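Pukanden: progress report to Surenska, covering the period to March 26, 2024
Prepared by Ravindran Sundaram, Wisow

Where we are

The grant pays for demonstrations of an arm sorting out cluttered tabletops in simulation, so that a learning system can copy the good ones. We have 3428 recorded attempts on disk. Of those, 1000 have been checked and labelled, and the rest are waiting their turn with a patience I wish I shared.

You asked in December why progress on paper looked slower than progress in the demo. The demo used neat rows of blocks. The work proper uses heaps, and our scene generator has a free hand with them. It puts long things on top of short things and leans tools on whatever is nearest. It also has its own ideas about furnishing, so a gripper may have to find its way past a corrugated tube before it gets near anything worth holding.
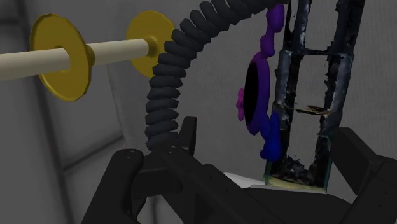 Beatrice Mbwambo objected to the first draft of this section. She would like it recorded that the awkward starts are the useful ones, that a system fed only on tidy tables will learn only tidy tables, and that if anyone proposes to thin out the hard scenes to improve the totals she wants to be in the room. I have recorded it. She is right, and the hard scenes stay.

What changed this quarter

We cut the set of tasks from 28 to 19. The nine we dropped all asked for some form of stacking, which the operators could manage and the physics could not. Objects sank gently into one another like old friends on a sofa. We may bring two of them back once contact settings are sorted, but I would not plan around it.

Operators now record each attempt from a fresh start position. Before this, the arm began every run in the same place and the system learnt, with great confidence, to go there. Mwakalinga's review of the early batches caught it. We had been rather pleased with those batches.

Failed attempts are now kept and marked as failed. They used to be deleted at the end of each session, a habit that made our success rate look splendid and told us nothing.

The room scene

Most new recordings come from the furnished room with the round table. The backdrop changes between batches, as does the lighting, and the pile is dealt again each time. Long-handled tools give the most trouble: operators tend to grip them by the end, and then the other end sweeps the table. 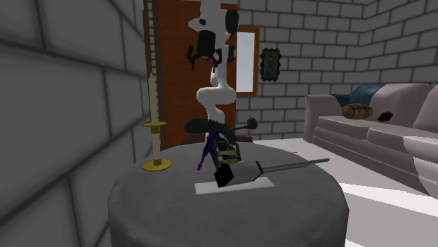

Round-table scene: arm over the pile, gripper open and clear of the table.

Labelling

This is the slow part. Two people have to agree on where a grasp begins, and they often don't. We have written a one-page rule for it – the third one-page rule, the earlier two having run to four pages each. Agreement is better with the new one. I will send figures when I trust them.

Spending and requests

Spending is on plan, apart from storage, where keeping the failures has cost us more than I allowed for. I would like to move the unspent travel money across to cover it. Please confirm by reply, and I will amend the budget sheet and send it back with the next batch list.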